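Werkstattbuch Drisstead, Textilraum, Montag im Februar

Heute weiter mit der Färbeprobe für Plollcombe. Die Indigoküpe hatte am Morgen 23 Grad und war zu träge, die Oberfläche zeigte kaum Blume. Ich habe langsam erwärmt und zwei Stunden gewartet. Probe 202 danach drei Züge, Probe 211 fünf Züge, dazwischen jeweils an der Luft vergrünen lassen.

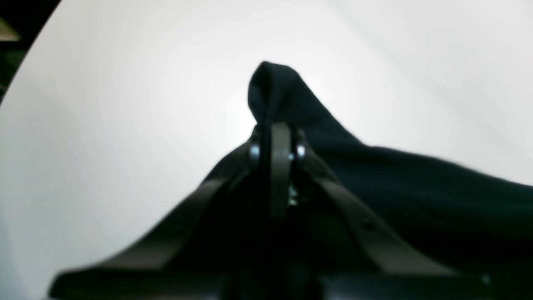
Die Wolle von Stubbs nimmt die Farbe schneller an als die von Drisari, aber sie reibt auch mehr ab. Nach dem Spülen war das Wasser bei 211 noch deutlich blau. Vielleicht habe ich zu kurz oxidieren lassen – das muss ich wiederholen, bevor ich etwas über die Wolle behaupte.

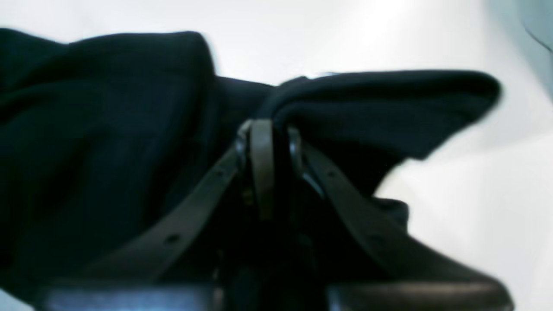 Für die nächste Reihe brauche ich eine Zielfarbe, an die man sich halten kann. Plollcombe schreibt nur »Nachtblau«, und darunter versteht jeder etwas anderes. So dunkel wie der Stoff oben, Marineblau und fast schon schwarz, kommen wir mit fünf Zügen sicher nicht. Ich würde acht versuchen, mit schwächerer Küpe.
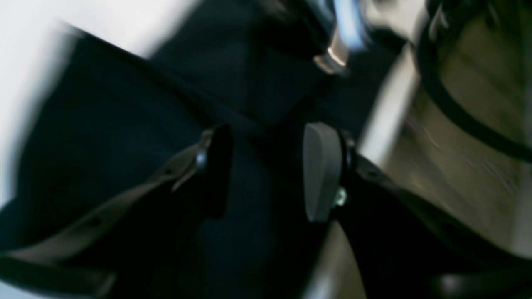
Die Reibprobe mache ich morgen mit weißem Baumwolltuch, trocken und feucht. Beurteilt wird nur bei Tageslicht am Nordfenster. Bei Dunkelblau sieht man in den Falten sonst nichts mehr, deshalb den Stoff nicht so faltig liegen lassen wie hier, sondern glatt aufspannen. Offen: pH-Streifen bestellen, Etikett von 202 neu schreiben (verlaufen).

Textilwerkstatt Drisstead | Kontakt | © Drisstead | Nach oben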